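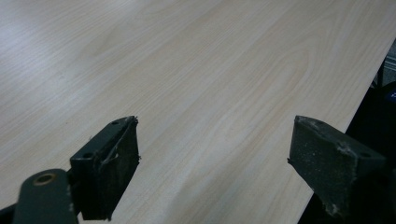 Laminate Tabletops - Frequently Asked Questions

What do I clean the surface with?
A damp microfiber cloth and a drop of dish soap. Wipe along the grain, then dry.

Can I use abrasive pads?
No. Scouring powder, steel wool and melamine sponges dull the finish permanently.

Why does the grain look faded from one side?
Pale decors reflect light at low angles. View the top from directly overhead before reporting a color fault.

How hot can a pan be?
Surfaces are rated to 70 °C for continuous contact. Use a trivet above that.

Can the top be sanded or refinished?
No. The grain is a printed layer and sanding cuts through it. Small chips can be filled with repair paste - quote decor code 1411 for the pale wood grain.

What is the longest top you supply?
2000 mm in one piece. Longer runs are joined with connector bolts, ordered separately.

Do cut edges need sealing?
Yes, the same day. Swelling from unsealed edges is excluded from the warranty.

How long is the warranty?
6 years from delivery. Claims go to Ritva Pitkänen at the Griteck service desk in Ditusdale, with the order number and the decor code.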